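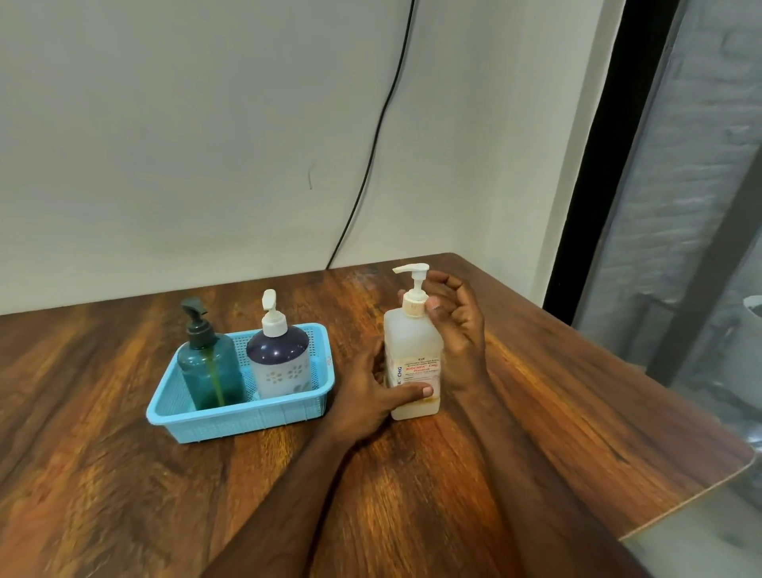
グリッパーを比べるとき、私は最初に硬い立方体を使っていましたが、どの製品も簡単につかめるので差が出ませんでした。それで、ポンプボトルに変えました。比較するのは二本指のFunlowと、指先がやわらかいLirneoです。つかみ方の手本は、人の手の動きから取ります。透明な部分のある容器は深度カメラで欠けやすいため、半透明の白い角型ボトルと、水色のかごに入れた二本のボトルを両方使います。かごの中のボトルは底のほうが隠れるので、上からつかむ方法も試すことができます。

## 準備

- アームはMridha、制御ソフトはCistaを使います。
- カメラは机の全体が入る高さに固定します。
- ボトルの液の量を毎回同じにします。私のボトルは約232 gにしました。

## 手順

1. Cistaで手先の原点を合わせます。グリッパーを交換したら、必ずもう一度行います。
2. 把持力を一番弱い値にして、ボトルの胴をつかみます。
3. 4 cm持ち上げて、そのまま止めます。すべったら、力を一段上げてやり直します。
4. 持ち上がった値を記録します。次に、首の部分でも同じことをします。
5. 最後に、かごの中のボトルで繰り返します。指を開く幅は、となりのボトルに当たらない範囲にしてください。

## 私の結果

8月に各グリッパーで23回ずつ試しました。胴をつかむ場合はLirneoのほうが弱い力で持てました。首をつかむ場合はFunlowのほうが位置のずれが小さく、かごの中でも使いやすかったです。ポンプを押す動作はまだ試していません。押すときはボトルを支える手も必要なので、アームが一台では難しいと思います。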